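Rapport de projet : l'automatisation du poste de tri chez Fultent

1. Le terrain

Pour ce projet, nous avons passé 16 demi-journées chez Fultent, une entreprise qui remet en état des lots de jouets et les reconditionne pour les écoles. L'atelier traite 300 bacs par mois. Jusqu'à l'arrivée du bras Hokel, tout passait par les mains des opératrices de la table de tri, et on avait vraiment envie de voir ce que ça changeait pour elles !

Première surprise : elles parlent très peu de la machine et beaucoup de leurs épaules. Le geste répété au-dessus du bac, le bras tendu, c'était la plainte numéro un dans nos entretiens. Avec deux postes équipés, la rotation se fait maintenant toutes les 100 minutes, et chacune alterne entre la table, le contrôle et l'emballage.

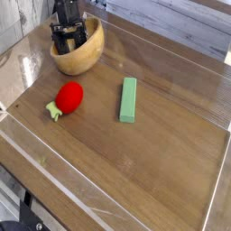 Le métier, lui, s'est déplacé vers la préparation et le réglage. Les opératrices choisissent les objets d'essai, disposent la table, relancent un cycle et notent les écarts dans le logiciel Plunley. Elles ont vite appris à varier les matières : une fraise au toucher de feutre et un bloc vert aux arêtes nettes ne demandent pas du tout la même prise, et ce sont elles qui savent l'expliquer au technicien (nous, on a mis du temps à comprendre). Ce savoir existait déjà, mais il ne figurait dans aucune fiche de poste.

2. Ce qui reste à discuter

La formation, assurée par le cabinet Lazăr, a été jugée trop courte par plus de 2 opératrices. Les primes sont encore calculées au nombre de bacs, alors que le réglage prend une bonne part de la matinée. La direction doit revoir la grille en février, et nous avons demandé à consulter la nouvelle version pour compléter nos annexes.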